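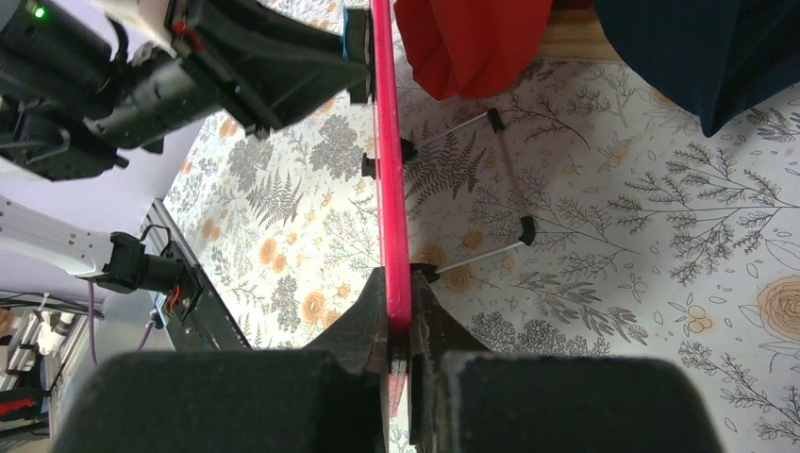 Y. El Ouafi

About Dultis Music School

Dultis is a music school for adult beginners. We teach piano, cello, clarinet, guitar and voice in a two-story brick building on Lolley Street, behind the post office. Most of our students had never played an instrument before they came to us, or had stopped as children and forgotten most of it. Nearly 100 people take lessons here in a normal term.

How the school started

The school began in the front room of a rented house, with an upright piano that came with the lease. I had been teaching children in the afternoons, and the parents who sat through the lessons kept asking if there was anything for them. At first I said no. Then one term I opened up the evening hours, and they filled before the children's hours did.

The name comes from the maker's plate on that first piano. I have never been able to find out anything about a piano maker called Dultis, and the tuner hadn't heard of one either. It was not a good instrument. The soundboard had a crack and the lowest octave was never really in tune, but it was on the sign by the time we could afford to replace it, so the name stayed. The plate is screwed to the wall beside the office door.

We moved to Lolley Street after the landlord sold the house. The building used to be a dental office. The treatment rooms turned out to be a good size for lessons, and the walls between them were already thick. We took out the plumbing, put down carpet in every room except the cello room, and hung a second door on the room closest to the street. The old waiting room is still a waiting room.

What we teach

Lessons are one to one and last 45 minutes. We tried half-hour lessons in the early years and found that adults spend the first part of a lesson getting the day out of their heads, which didn't leave enough time to work.

Piano is our largest department. We have three teaching pianos, all uprights, and one older grand in the Dellon Room that we use for recitals and for students who are getting ready to play on one. Beginners start on the uprights.

Guitar students learn on nylon strings for the first year. After that they can stay with classical playing or move to steel-string folk guitar. We don't teach electric guitar. The store across the road has good teachers for it and we are glad to pass people along.

Cello and clarinet are smaller departments. Each has one teacher, and there is sometimes a wait. If you are on the cello list, you are welcome to sit in on the beginner string class in the meantime, where the bow hold and basic reading are taught to everyone together.

Voice lessons are for people who want to sing, including people who were told at school that they couldn't. We ask new voice students to bring in one song they like, in any style, and we start from that.

We also run these group classes:

Reading music from zero – one evening a week, no instrument needed
Beginner string class
Ear training, first and second level
Daytime singing group, for anyone, with no audition
Playing with other people – a small ensemble class for students past their first year

How lessons work

A term runs for 12 weeks. You keep the same teacher and the same time slot through the term unless you ask to change. When you sign up, we ask what you have played before, what you listen to and how much time you have to practice. Please give a true answer to the last one. We can plan for ten minutes a day, and we have students who have done well on that. It is harder to plan for an hour a day that doesn't happen.

There is no set book for the whole school. Each teacher chooses the material, and two beginners on the same instrument may be doing quite different things. We do have a short list of basics that we want every student to cover in the first year: steady counting, reading in the clef they need, the names and sounds of the common intervals, and how to take care of the instrument. Teachers keep a page of notes on every student, and the notes are open to you at any time. If your teacher is out sick, the substitute reads them before your lesson.

We don't prepare students for graded exams as a rule. Some people like having an exam to work toward, and if you are one of them, tell us when you sign up and we will match you with a teacher who has done it before. Everyone else can ignore exams.

Recitals are held in December and June. Playing is optional. A student recital here is short, with the chairs in a half circle and coffee afterward, and you can use your music. Several of our long-time students have never played in one and come to every single one as listeners.

Borrowing an instrument

You don't need to own anything to start. We lend cellos, clarinets and guitars by the term, and the fee covers ordinary repairs. Strings and reeds are yours to buy once you have used up the first set. Keyboards are lent too, although we only have 7 of them and they are usually out by the first week of term. If you miss out, practice rooms can be booked on the sign-up sheet at the front desk whenever they are not being used for lessons.

Please don't buy an instrument before talking to your teacher. Many people arrive with something bought online that can't be tuned or costs more to fix than it did to buy. We are happy to look over a used instrument before you pay for it – send us the listing, or ask the seller if you can bring it by.

Our teachers

All of our teachers play as well as teach. They are in orchestras, wedding bands, church music programs and one long-running folk group. Before a new teacher takes on students, they sit in on lessons for several weeks and then teach with one of us in the room. We look for people who can explain the same thing in more than one way, and who don't mind explaining it again the following week.

Teachers are employees of the school and are paid for preparation time as well as lesson time. It makes our fees slightly higher than they would be otherwise. It has also meant that very few teachers leave, and students can stay with one person for years.

The Dellon Room

The Dellon Room is on the second floor at the back. It was two smaller rooms until we took the wall down, and it is named for the street where the school had its first front room. It seats about as many people as we can fit chairs for, and the fire limit is posted on the door. Outside groups can rent it when we don't have classes. A recorder group uses it in the mornings and a choir rehearses there before holidays. The grand piano may be used by renters if it is arranged ahead of time. Please don't move it, since the floor is uneven by the windows and the casters have to stay in their cups.

There is an elevator, left over from the dental office. It is slow but works, and it is wide enough for a wheelchair or for a cello and its owner.

Fees and help with fees

Fees are due at the start of term or can be split into 3 payments. Current prices are on the fees page. Group classes cost a good deal less than private lessons, and many students begin with a group class for that reason.

We keep 5 reduced-fee places every term for people who couldn't otherwise take lessons. There is a one-page form and we don't ask for proof. The places are given in the order the forms come in, and your teacher is not told who holds one.

If you have to miss a lesson, call before noon on the day and we will try to find you another time that same week. Lessons missed without a call are not made up. When we cancel, you can have the lesson later or have the money back.

Finding us

The entrance is on the side of the building, through the gate, and not on the street. The front door still has the old brass handle on it, but it doesn't open. Parking on Lolley Street is free after 6 p.m. Before that, use the lot behind the post office, and stay out of the spaces marked for mail trucks.

The office is open from noon until the last lesson ends, usually around 9 p.m. If you want to see the place before you sign up, come in the early afternoon when the rooms are free. You can try the instruments, and there is generally a teacher in the building who can answer questions. Trial lessons are offered all through the term except in recital week, and can be booked by phone or at the desk.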